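Home Reviews Desks Seating Storage Guides About Contact

Clarkine sit-stand desk: review

By Kenza Fawzy

I have worked at the Clarkine since February. Before that I had a fixed desk from Bennani, a decent solid thing that was too high for me, and I spent years with my shoulders up near my ears. The Clarkine cost £380 with the wider of its two tops. That puts it in the middle of what is sold at the moment. There are cheaper electric desks and there are some that cost more than my car is worth.

I bought it with my own money. I write from home, mostly long reports with several documents open at once, and I use one large monitor, a laptop and a lamp. I also spread paper about. If you only use a laptop you could get by with the smaller top and save yourself some money.

Delivery and boxes

The desk came in 2 boxes, on the same van. The top is in one and the legs, motor and fixings are in the other. The box with the legs is very heavy, and the driver was only booked to bring it as far as the front door. I opened it in the hall and carried the parts upstairs one at a time, and I would advise anyone living alone to do the same.

The top was well wrapped, with thick card on the corners. One corner of the card had been crushed on the way but the desk underneath had not been touched. There was a lot of polystyrene. Our council does not take it, so it sat in the shed for weeks.

Putting it together

The instructions are drawings with very few words. They are clear until you reach the cross bars, where the left one and the right one look the same on paper and are not the same in your hand. Look for the small letter stamped at the end of each. I did not, and had to take the legs off and start again.

You build it upside down on the floor, then turn it over. The turning over needs another person. I waited for my brother to come round after work. The rest I did by myself in an afternoon with a cordless screwdriver. The hex key in the box is fine for the bolts, but the wood screws that hold the control panel are better done with a proper screwdriver, as the heads are soft. I spoiled one and had to swap it for one of my own.

All the holes in the top are drilled already, and they lined up. I mention this as my Bennani desk had one that did not, and it leaned slightly to the left for all the time I owned it.

Power and cables

The motor has its own lead and it is on the short side. You will need a wall socket very close by or an extension of some sort. Clarkine does not put one in the box, and the page where I bought the desk says nothing about the length of the lead, so check where your sockets are first.

There is a tray under the back edge for cables. It is a bent sheet of metal with slots in it, deep enough for laptop chargers if they are laid on their sides. A multi-way power strip is a tighter fit. A narrow one will go in, a wide one will not, and if it has large plugs in it you will never get the tray to close. I kept mine where I could reach it and put only the monitor lead and the network cable in the tray. Remember to leave enough slack in everything for the desk at its highest point. Raise it all the way, slowly, and look underneath before you tie anything up. 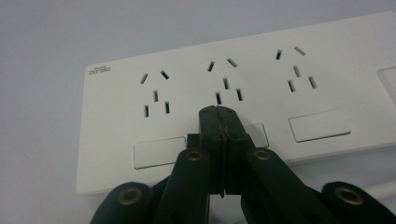
Going up and down

The control panel sits under the front edge on the right. It has an up button, a down button and 3 memory buttons. You hold a memory button down until the desk has reached its height, and if you let go it stops. Some people dislike this and want to press once and walk off. I don't mind it, and with a cat in the house I prefer it.

I have set the first memory for sitting and the second for standing. The last one is for my daughter, who does her homework there on the evenings when I finish early. She is 7, and at the lowest setting the desk is still a bit too high for her in an ordinary chair. She sits on a cushion. Clarkine calls the desk suitable for the whole family, and I think that is a stretch unless the family has a chair that goes up too.

The motor makes a low hum. It is quieter than my kettle. I have used it while on calls and no one has asked what the noise was. It starts gently and stops gently, and a full cup of tea stays in the cup. The movement is even on both sides and has stayed that way.

It is meant to stop and back off a little if it meets something on the way. I tried it on a cardboard box and it squashed the box a fair amount before it gave up. It stopped much sooner against the arm of a wooden chair. I would not rely on it.

How steady it is

At sitting height the desk is as firm as any ordinary desk. I can lean both arms on it and write by hand and nothing moves.

At standing height there is some wobble from side to side. My monitor is on an arm clamped to the back edge, and when I type hard the screen shakes a little. I notice it when I am tired and otherwise not. Forwards and backwards it is much better. Standing the desk close to the wall did not help, and nor did going round all the bolts again after a month, though a couple had worked loose and it is worth doing anyway. The desk I tried in a shop from Ono was steadier at full height, but it was a good deal dearer and the top was smaller.

If your floor is uneven, the feet turn to adjust. They are stiff. Do this before the desk has anything on it.

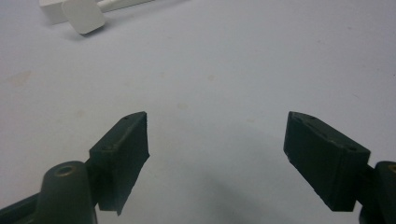 The top and the finish

The top comes in white, pale grey or an oak effect, and I chose the grey. It is smooth, a bit cool under the wrists in the morning, and it wipes clean with a damp cloth. Tea does not mark it if you get to it the same day. Pen comes off with a little washing-up liquid. The legs and the control panel on mine are black, and I would choose white if I were ordering again. Dark matt parts with a slightly rough surface show everything. You can see the kind of mark I mean in the photo, in the faint dusty scuffs along the top edge of the left pad, and the feet of the desk have gone the same way where my shoes catch them. A cloth takes off the dust and leaves the scuffs.

The front edge of the top is rounded over, and I was glad of that after the Bennani, which had a square edge that left a line across my arms. The back edge is left plain. There is a cable hole at each end with a plastic cap, and the caps are loose and fall out if you knock them from below. One of mine is now lost somewhere behind the bookcase.

I have put one scratch in it, dragging the base of the lamp. It is short and only shows when the sun comes in low. I have since stuck felt under the lamp and I use a mat under the keyboard.

What I use with it

I bought a Pustier footrest for the sitting part of the day. It is a plain wedge of foam with a cover that comes off for washing. It was cheap and does its job, although it slides on a wooden floor and I have put a piece of rug underlay beneath it.

For standing I tried bare feet, slippers, and then a kitchen mat, and the kitchen mat is the best. There are special mats sold for standing desks at silly prices. Try the one you have in front of the sink first.

There is no drawer. Clarkine sells one that screws on underneath, but it takes up the space where your knees go, and at the lowest setting I could not have crossed my legs. I keep pens in a jar and paper on a shelf.

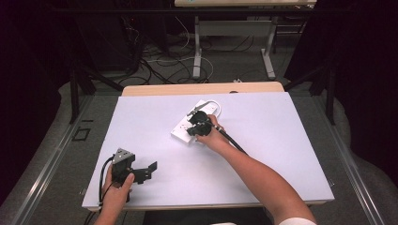 White power strip with its cable looped at the far end.

After-sales

I wrote to Clarkine once, about the loose caps for the cable holes. I had an answer the next morning asking for the order number and a picture. Replacement caps came in the post a little over a week later. They are just as loose as the first ones. The person I dealt with was polite and I have no complaint about how it was handled, only about the caps.

The guarantee covers the motor for longer than it covers the rest. Keep the paper with the serial number on it, as they ask for it if you claim on the motor and the sticker is on the underside of the frame where it is awkward to read.

Would I buy it again?

Yes, with white legs. My shoulders are better, and I put that down to the sitting height being right more than to the standing. I stand for the first hour after lunch and sometimes for calls. On a bad day I don't stand at all, and it is still a good desk at the right height for me.

If you plan to stand most of the day and you type heavily, go and try it in a shop at full height before you order, and lean on it. If you are very short, check the lowest setting against the desk you have now. For anyone else with a spare wall socket close at hand, I think £380 is a fair price.

Good points: quiet, even movement, easy to clean, rounded front edge, holes line up.

Bad points: short lead, some side-to-side wobble when raised, loose cable caps, shallow tray.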